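Packaging Materials and Seals
Unit 4: Flexible Pouches
Course notes prepared by Līga Krūmiņa, Olilstead

Reading before class: chapter 8 of the course text, sections on laminates and heat sealing. Bring the film samples handed out in September.

4.1 Scope

A flexible pouch is a package made from film that takes its final shape only when filled. This unit covers film structure, seal formation, opening features and common failures. Rigid tubs and trays are treated in the next unit.

4.2 Film structure

Few single polymers do everything a food pouch has to do. Most pouch films are therefore laminates, built up from layers with separate jobs. The outer layer carries the print and resists heat from the sealing jaws. Polyester and oriented polypropylene are the usual choices. A middle layer, where present, acts as a barrier to oxygen, water vapor or light. Aluminum foil is the strongest barrier in common use, but it creases, and each sharp crease can open pinholes. The inner layer is the sealant, normally a polyethylene or cast polypropylene, and must melt at a lower temperature than the outer layer.

Print is often applied to the inside face of the outer layer in reverse, so that it is trapped between layers and cannot rub off. Surface print is cheaper and is still used on short-run work. Check which type you have by rubbing a sample with a solvent wipe – surface ink will usually lift.

4.3 Heat seals

Three settings control a heat seal: jaw temperature, dwell time and pressure. They are not independent. A faster line shortens the dwell and needs hotter jaws, up to the point where the outer layer begins to distort. Pressure brings the two sealant faces into contact and pushes out trapped air. Beyond that, more pressure adds little and may thin the seal.

Seal strength is measured by pulling apart a strip of known width at constant speed. Record the peak force, the average force and the mode of failure. A peel failure separates the two sealant faces. A tear failure breaks the film beside the seal. Delamination splits the layers from each other and points to a weak adhesive bond, whatever the force reading.

4.4 Opening features

A seal strong enough for shipping is often too strong for bare hands. The designer has to provide a place for the tear to start and a path for it to follow. A notch or small slit at the edge gives the start. The path depends on film orientation, since oriented films tear easily along one direction and poorly across it. Laser scoring of one layer gives a straighter line at higher cost.

The opening point also needs to be marked. A word or arrow beside the notch is normal practice. Marks in pale ink on a pale film are easily missed, and wrinkles make them harder to find.

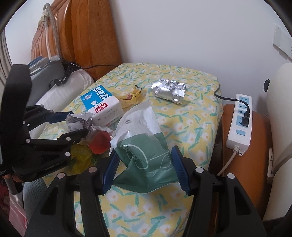
Figure 4.1. Plastic pouch with the word "OPEN" and a dark triangle printed on the white upper portion.

4.5 Common failures

Channel leaks run across the seal and are caused by wrinkles or by product caught between the faces. Powders and oily foods are the worst cases. Dye testing shows channels clearly but destroys the sample.

Flex cracking occurs away from the seal, where the film is bent repeatedly in transit. It is tested by twisting and crushing a sheet for a set number of cycles, then counting pinholes.

4.6 Lab assignment

Work in pairs. Cut strips from the Vollow and Luik samples and seal 8 of each at the temperatures on the bench sheet. Pull all strips on the Zendport tester. Plot average seal force against jaw temperature, mark the failure mode at each point, and state the lowest temperature at which peel failure no longer occurs. Discard any strip that slips in the grips, and note it in the table.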